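December, late

Ok so the wardrobe. Finally. Put it off since the move and tonight couldnt stand it any more, everything in one heap at the bottom and me pulling socks out like a magician.

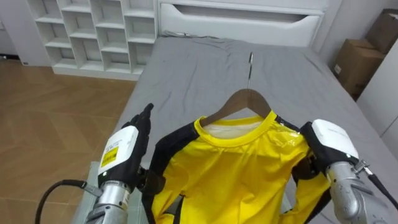 Started with the shirts, they're the worst offenders. Hanging stuff to the left, folding stuff to the right, maybe stuff on the chair. The chair filled up first of course. My rule was anything that slides off a hanger twice gets folded, and then I broke the rule straight away for the yellow one with the black side panels, the shiny one. It creases if you so much as look at it, all across the front, so it went on a brown wooden hanger. Laid it flat on the gray sheet to get the shoulders on properly. Ribbed collar still good and bright. White lining needs pulling straight at the neck every single time. Might try steaming it on low. Might not. Label has been cut out so I don't know what it can take, and I melted a hole in the green windbreaker in college and have never got over it.

Kept the yellow. Obviously. Kumiko says I look like a highlighter in it. She's the one who bought it, the Draltthorpe trip, when my bag went to the wrong airport and I had one sweater for four days. So.

Out: two gray tees (collars gone wavy), the Castero jeans that never fit, not once, not even in the store. The striped thing from Mom – no. Put back. Can't do it in December, she'll be here in a couple weeks and she'll ask.

Hangers. Do not have enough decent ones. Wire ones from the cleaners are leaving little points in all the shoulders, like tiny horns. Looked up a set at Lodhi, wanted the wide kind. $166 for the full closet pack!! For hangers. Closed the tab. Opened it again. Closed it. They do a small pack of 7 and that would cover the coats at least. Will sleep on it.

Supper was toast over the sink, 9:30ish. Not proud.

Coats next. Winter coat has a button hanging by a thread and I have been saying that since last winter. Put it by the door with the sewing tin on top so I trip over it. Found $20 in the rain jacket, also a ticket for the Brundel ferry, also a very old mint. Kept two out of three.

Had to stop for a while and read the ferry ticket. Seat 378, top deck, the windy crossing where Kumiko lost her hat and laughed so hard the man next to us started too. I had on that same rain jacket, it leaked at the elbows then and it leaks now. Why do I still have it. Put it in the out bag, took it out, put it in. It's in.

Sweaters. Folded all of them the way Kumiko showed me, arms in first, then thirds, and they stand up in the drawer like files. Very pleased with that drawer. Opened and shut it a few times just to look. The navy one has a moth hole at the cuff, small, so now I'm worried about the rest. Cedar blocks – add to list. Where do you even buy cedar blocks. Hardware store?

Drawer under that is still a disaster, gym stuff and swimsuits and one tie. Not tonight.

Kumiko called in the middle of all this. She's doing her place as well, must be something in the air. She read me out what her movers quoted, $2,369, for a one bedroom, across town! Told her to get another quote. Told her I'd help with boxes, which I will regret, she has so many plates. She asked was I getting rid of the yellow shirt and I said never, and she said good because she wants to borrow it for the New Year thing. We'll see. It'd be huge on her. She wants it because of that.

List so I don't forget:

- button on coat (DO IT)
- cedar blocks
- small pack of hangers, maybe
- bag to the donation place before I start picking things back out
- ask K about plates, does she have paper or should I save newspaper
- light bulb in closet, been dressing by the hall light like a burglar

Bed's still half covered and I'm writing this in the last clear corner of it. Have to move the maybe pile before I can lie down, it's all coming off the chair now anyway. Could put the lot on the floor. Am going to put the lot on the floor.

Feet freezing. Thick socks were right at the bottom of the heap, under everthing, found them last. Wearing both pairs. Alarm's at 6:15 and I still havent packed lunch. There's rice left I think. Night.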